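4.2 Where the soft toys live

I came into this part of the study thinking I'd be writing about shelves. My notes from the first home visits are full of shelves - how high they were, who could reach them, what had been shoved to the back. But when I sat down with the diaries, the word that kept turning up was "bed." People sort their toys on the bed, they tip boxes out on the bed, and quite a lot of the time the bed is where the sorting ends, with half the stuff still lying there at supper.

We had 20 households in Nikimholm keeping a tidying diary for us, and between them they wrote 3,446 entries. Of those, 2,247 mention a bed, a bedspread or a pillow somewhere. I checked that number twice, as I didn't believe it the first time (Volodymyr Vakulenko did the coding with me and he didn't believe it either!).

What I find so interesting is how mixed the piles are. Hardly anyone tidies plush toys by themselves. A comb gets in there, a charging cable, a tube of something, a little card that came with something else, and the person has to make up their mind about every single one. Soft toys tend to go first. They're big, they're easy to grab, and putting one in a box makes the bed look better right away. The small things wait. Figure 3 has an open box on the bed and a plush toy in it, while other toys and odds and ends are still out on the spread.
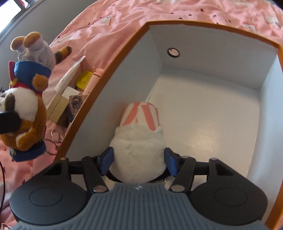
Figure 3. Sorting on a bedspread: white box with an orange rim, plush toys and small items.

The diaries also have a lot to say about boxes. One mother in the Carken apartments wrote that a box without a lid "is only a bed for toys," and I've thought about that line ever since. Open boxes get filled fast and emptied fast. Lidded ones get filled once and then forgotten, sometimes until July, when the summer cleaning comes round and somebody finds a bear they'd given up on. In 5 of the households the same toy went in and out of the same open box nearly every day, and the diarists didn't count that as tidying at all - they called it "putting him to bed" or just left it out until we asked.

Tymofii Kuzmenko has suggested that we treat these as two separate activities, storing and settling, and I'm mostly with him. My one worry is the small items. Nobody settles a comb. If we split the plush toys off into their own category, we lose the thing that made these piles worth looking at, which was that the toys and the cables and the cards were all being dealt with in one go. I come back to this in Section 5, where I compare the bed piles with the ones on kitchen tables.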